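4. Clearing and setting up your desk for the Plodis planner
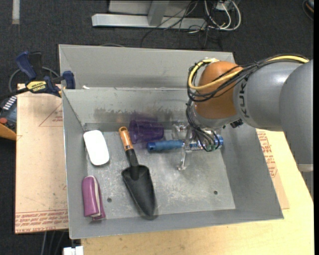 The Plodis wall planner works best when the desk below it is kept for the day's papers only. Set aside 30 minutes for the first sort. After that, a short tidy each evening is enough.

4.1 First sort

1. Take everything off the desk and out of the top drawer.
2. Put small items such as a stapler or a computer mouse in one container and loose papers in another.
3. Wipe the desk and let it dry.
4. Put back only what you used in the past 2 weeks.
5. Label the remaining items and store them on a shelf.

Note: Batteries should not go in with paper clips or other metal items.

4.2 Hanging the planner

1. Hold the planner against the wall and mark both top corners in pencil.
2. Peel the backing from the strips and press each one down for 30 seconds.
3. Wait an hour before adding the card pockets — the strips need time to grip.

Caution: Do not hang the planner above a heater. Do not load the pockets with more than 200 cards.

4.3 Evening tidy

Move finished cards to the back pocket. Anything still open goes to the next day's row. Start a new set of cards in April if you follow the Kobzar yearly layout.

Comments (3)

Marichka Stelmakh
Mine fell down on painted brick. Are there screws for it?

Lerkari
Yes, the screw kit has 11 parts. Ask for the brick one.

Gatolbridge reader
Step 4 got rid of half my drawer. Still looking for the hole punch.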